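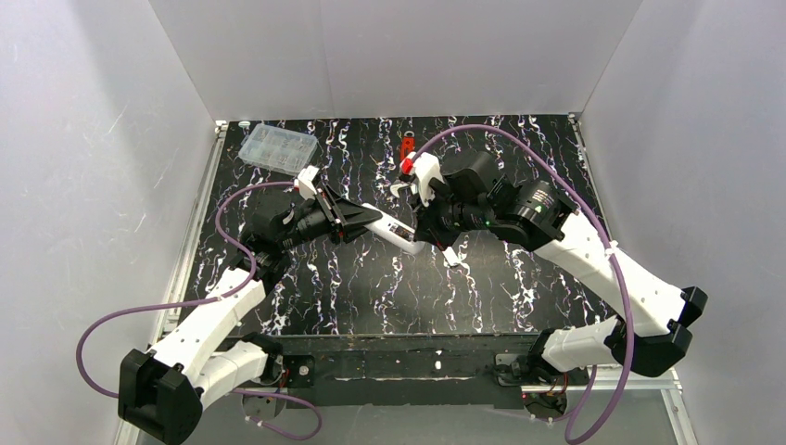 One participant told us in the week-two interview that she had stopped counting spots and started counting the days on which she thought about her skin at all. Several others said much the same in their own words, and it shaped how we read the diary data in this section.

4.2 Diary entries and self-rated skin

Of the 200 adults who enrolled, 141 kept a diary long enough to be included here (at least one entry in each of the eight weeks). The rest either dropped out or skipped one or more weeks. We did not fill in missing weeks. The people who left early had slightly worse self-ratings at the start than those who stayed, and this should be kept in mind when reading the averages.

All participants used the same three Flundirix products: a gel cleanser, a leave-on lotion, and a plain moisturizer. The lotion was used once a day in the evening. Half of the participants were told to use it from the first night, and the other half were told to start with every third night and work up to nightly use by the end of week three. We call these the direct group and the stepped group. Nobody was asked to stop wearing makeup or sunscreen, but they were asked not to add any new product during the study. Some did anyway, and we come back to this in 4.4.

Diary entries were made on paper or through the Flulier web form, whichever the participant liked better. Each entry asked for a rating of dryness, stinging, redness and breakouts from zero to ten, plus a free comment. Most people wrote in the evening, right after washing. A smaller number wrote in the morning, and their dryness ratings ran lower. We think this is mostly a matter of timing, given that the moisturizer had been on all night, but the form did not record when the face had last been washed and we can't separate the two.

Dryness was the most common complaint in both groups. In the direct group it rose quickly, was highest in the second week and then fell slowly. In the stepped group the rise came later and was smaller. By week six the two groups looked alike. Stinging followed the same pattern, except that a few people in the direct group went on reporting it on the sides of the nose and around the mouth until the end.

Breakout ratings were harder to read. Many participants in both groups reported more spots in weeks two and three than at the start, then fewer from week five on. The free comments suggest that people had been warned to expect this, by friends or by things they had read online, and some entries described a bad week in hopeful terms. A person who expects to get worse before getting better may rate a bad week more kindly than someone who does not. Our form had no way to catch this.
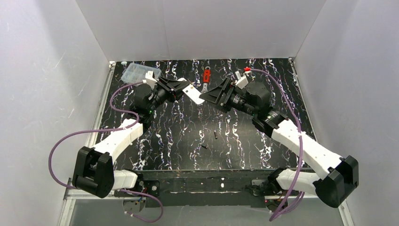
Figure 3. The workspace, with two arms over the tabletop.

I would have quit in the second week if the instructions hadn't said to wait, one entry from the direct group reads, and I still don't know if waiting is what fixed it. The comment is a fair summary of the limits of a study with no untreated group. Acne comes and goes. People also tend to sign up for a skin care study when their skin is at its worst, so some improvement would be expected with no treatment at all.

4.3 Comments on the routine itself

We collected 284 free comments that dealt with the routine more than with the skin. Two readers sorted them separately and then met to settle the ones they had placed differently. The largest set was about time. Participants did not mind the steps one by one, but they minded having to wait for the lotion to dry before putting on the moisturizer. Many admitted that they cut the wait short, and a few reversed the order. On the whole these people reported less stinging, which may mean that less of the lotion reached the skin.

The next largest set was about pillowcases and towels. The lotion bleached colored fabric, and although the leaflet said so, it said so on the back. Participants from the Ledesma site brought this up more often than those from Zurnulel. The Ledesma participants had been given a shorter leaflet, with the fabric warning in smaller type. We have since changed it.

A third set had to do with the amount. The leaflet asked for a pea-sized amount for the whole face – participants took this to mean very different things. When we weighed the returned tubes, 40 of them were more than half full, while others had been finished early and replaced. The tubes that were used up fastest came mostly from people with high dryness scores. We did not plan to weigh the tubes at the start and did so only at the end, so we can't say whether heavy use came before the dryness or whether people changed the amount as they went along.

Comments on smell, packaging and price were few. Price came up only in the last two weeks, when participants began to ask what they would do once the supplied products ran out.

4.4 Added products

Participants were asked at the final visit on Monday whether they had used anything else on their face. The most common additions were spot patches, face oil and a scrub they already had at home. We kept these participants in the analysis. Leaving them out made the dryness peak in the direct group a little lower and did not change the order of the groups in any week.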